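Batside Regional Airport, Terminal Walk-Through
Date: 6/9/25
Operator: Cadgate Ground Services

1. Curb and entrance doors. Pass. Left door opens when it feels like it, but it opens.
2. Exit signs lit. Fail. Gate 3 sign is dark again. Same comment in the last report, same bulb.
3. Extinguishers tagged. Pass. The one by the Baloch Air counter was behind a ficus. Ficus moved.
4. Bag belt emergency stop. Pass. Stops at once, restarts after a long think.
5. Seating, 66 places. Pass with comment. Two wobble. Regulars know which.
6. Wet floor signs. Pass. More signs than floor.
7. Back rooms. Pass.

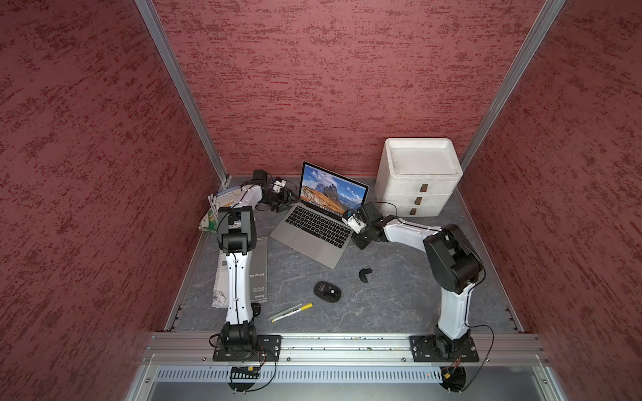 Robot arms in the red-walled booth.

8. First aid kit. Fail. Contents: one bandage, 20 packets of Paritz mustard. Restock by end of June.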